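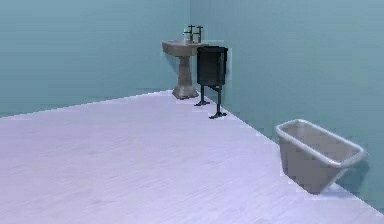
Pedestal sink in the corner of a bathroom with blue-green walls

What should I eat in Cirnitz besides the dumplings?

Asked by Gerrit Lekota, February 23, 2019

I will be in Cirnitz for 5 days next month, staying near the bus station. Every list I find tells me to eat the potato dumplings at one of the places on the main square. I had them on a day trip in January and they were fine, but I don't want them every night. What do people who live there eat? I don't eat pork. My budget for the whole trip is 600, food only, so I don't need the cheapest option. I have a small kitchen in the apartment, so things to take home and heat up are good too.

3 answers

Answer 1
Try the smoked trout. It comes from the ponds up at Gerngate and you can buy it whole at the covered market, at the fish counter by the back door. They wrap it in paper and it keeps a couple of days in the fridge. Eat it cold with rye bread and the grated horseradish they sell in small jars at the same counter. The mild jar has beet in it.

For a hot meal, look for barley soup with dried mushrooms. It is on the lunch board at most of the plain cafes on the streets behind the church. Ask before ordering, as some kitchens start it with bacon and some use butter. Lunch stops at 2 and they mean it. In the evening the same cafes only do cold plates.

The market is closed the first day of the month, so check that against your dates.

Answer 2
dumplings at the square are for tourists, go to Nolter. bus no. 6, last stop. much better dumplings

Answer 3, by Bheki Mahlangu
He said he didn't want dumplings. Nolter is worth the bus ride for the plum cake though. It is a flat yeast cake sold by the strip, and the bakery across from the bus stop has it from early morning. It takes 30 minutes to get there.

I lived in Cirnitz for two winters and mostly ate at Amadi, a small place with a counter and a few tables. They make a lamb and white bean stew that you can take away if you bring your own container. No pork in it when I asked, but that was a while ago, so ask again. They also do buckwheat pancakes with sour cheese. Order one first, they are heavy.

I agree about the trout. Skip the horseradish with beet and get the plain one.

Comment from Gerrit Lekota: Thanks, the stew and the trout are on my list. Does Amadi take cards?

Comment from Bheki Mahlangu: Cash only when I was there.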